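Druvside team teaches robot arms to tidy a bed by hand – someone else's hand

By Mercedes Alvarado
November 3, 2020

A robotics group at Druvside says its arms can now clear small clutter off soft surfaces after training only on recordings made by people. No robot in the room during collection. Results went up in October, along with most of the recordings.

The method, called Tarigan, swaps the usual remote-control setup for a pair of grippers that a person holds, one in each hand. Each one has a camera on it. The person goes into an ordinary home, does the chore, leaves. What the cameras saw, plus how the jaws opened and closed, becomes the lesson. The arms back at the lab have the same jaws and the same blue pads, so the view lines up.

The group picked bedrooms for this round and they picked them for being awkward. Tables are flat and hard and most labs already do tables. A duvet gives way when you press on it. Cans roll into the dips, and a paper cup that looks fine to grab folds up if the jaws close too far.

Collectors made 2701 recordings with the hand-held tools. The team threw out the ones where tracking was lost, mostly from quick turns near a blank wall, and trained on 2000. Setup was kept loose on purpose. Drink cans, paper cups, plastic cups, whatever, some standing and some on their side, dropped on top of bedding with no fixed layout.
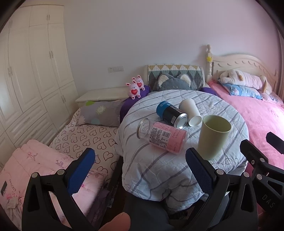

Patterned bedding turned out to be the hard part. Early versions of the model went for printed shapes on the fabric and ignored the cups. Stripes crossing under a clear can were bad too, as the arm would reach for the label and miss the see-through end completly. Adding more homes fixed that better than adding more recordings from the same home, the group says. Training on many rooms with few tries each beat training on few rooms with many tries, and by a good margin.

In tests, two arms on a wheeled base had to lift every object off a bed and put it in a bin. Rooms the model had never seen. It finished 70 percent of the runs with nothing dropped and nothing left behind. A version trained the older way, with an operator steering the arms from a desk, was tested in the same rooms and did worse, though the group had far less of that data and says so in the write-up.

Failures are listed in detail, which is nice to see. Light cups tipped over when the arm brushed the bedding next to them. Cans lying in a fold got pushed deeper. In 7 of the test runs the gripper took hold of the duvet along with the object and dragged the lot, and the safety stop kicked in.

Speed is the other problem. The arms are a good deal slower than a person holding the very same grippers. The team blames the pause between each look and each move – they want to shorten it before trying anything with more objects.

Fondside, which builds the wheeled base, lent the hardware for the tests but had no say over teh results, according to the write-up. Code for the training step is out now. Recordings from homes where residents asked for them to be kept private are not in the release.

Next up is bathrooms and entryways, then folding. No date given for either.

Last updated: November 3, 2020
70 shares | 7 comments

Related
Prollgate opens test apartment for home robots
Fondside shows lighter wheeled base
Why soft things are still hard for robot hands
Druvside group posts gripper drawings for free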